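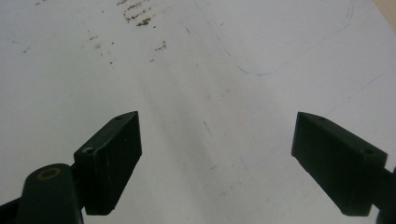 Fingers open over the off-white top, view from the gripper camera.

Sep 28, 2023

Long one today, so grab a coffee if you're reading this to catch up (hi Dalia).

First the count, so I don't have to dig for it later: 70 episodes on the wipe task, 5 thrown out. The last good one is saved as 2212. I had hoped for more, but I lost a big chunk of the morning to the sync problem, which I'll get to.

I want to talk about the marks first. I've gone back and forth all week on whether to scrub the top between sessions. It has brown crumbly stuff, specks all over, and a long blue pen-like line with a round bend in it over on the upper right. My gut said clean it, start from a nice blank surface, and add one kind of mess at a time. Dalia Badawi's argument (she made it at lunch with her mouth full, but it was a good argument) is that the old marks are exactly what we need. If every episode starts from a spotless surface, the model learns that any dark pixel is a thing to go wipe. Then you put it in a real kitchen with a scratched counter and it rubs at the same scratch until the battery dies. So the marks stay! I'm sold. We leave whatever doesn't come up in one normal pass with the cloth, and we only label fresh spills as targets.

That means the label sheet needs a third choice. Right now it says "clean" or "dirty" and I have been putting "dirty" on everything, which tells the model nothing. I'd like "stained but done." Dalia wants to call it "permanent," but we have no idea what's permanent, we only know we stopped wiping. Still open. Whoever edits the sheet first wins, I guess.

Now the sync problem. The finger width log was running behind the video, by enough that on playback the fingers were still shutting when the number said they'd been shut for a while. I blamed the cable, swapped it, same thing. Blamed the Lamrani logger, because I always do, and restarted it twice. Same thing. What fixed it in the end was unplugging the Pinard hub and going straight into the laptop. I don't love that as an answer. I'd like to know what the hub was doing. But the log and the video line up now, and I've stuck tape over the hub so I don't plug back into it out of habit.

The 22 episodes from before I caught it are in their own folder, called "lag." Please don't delete them! I think we can shift the log and save them. If we can't, fine, they go.

New habit, starting with this session: fingers wide open over the bare top before you reach for the cloth, hold still, then go. I was skipping this when I got into a rhythm, and when I looked through the older clips there were a lot where the recording starts with the cloth already half grabbed. You can't tell where the fingers started from, and the width never gets a clean zero. A slow breath in and out is long enough. I've caught myself doing the breath at my desk with nothing in my hand, so it's sticking.

Things that went wrong in the tossed episodes, while I remember:

Two were me bumping the edge of the table with my hip. Big wobble, no use to anybody.

One I dropped the cloth and picked it up with my other hand without thinking.

One had my sleeve in front of the lens for most of the wipe.

The last one I'm not sure about. It looked fine live and the file won't open. I kept a copy in case the Zema people want it for their reader, but I'm counting it as gone.

My wrist is sore. The tool isn't heavy, but holding it at a slant for a whole session adds up, and I noticed my passes getting shorter and lazier toward the end. That's a data problem as well as a wrist problem! If one person does all the episodes, the late ones are all going to look tired. I'd like us to swap every half hour tomorrow, even if it's annoying to keep stopping.

Comidico wrote again asking if we can do sticky stuff (jam, syrup). I said yes, after the dry crumbs are finished, and I said it in April too, so we should probably mean it this time. Need more cloths for that. The thin ones bunch up between the fingers and I don't want to find out what they do with syrup on them.

For tomorrow: label sheet, shift test on the "lag" folder, charge both batteries tonight (me), and bring back the long ruler (Dalia, it's on your desk, I can see it from here).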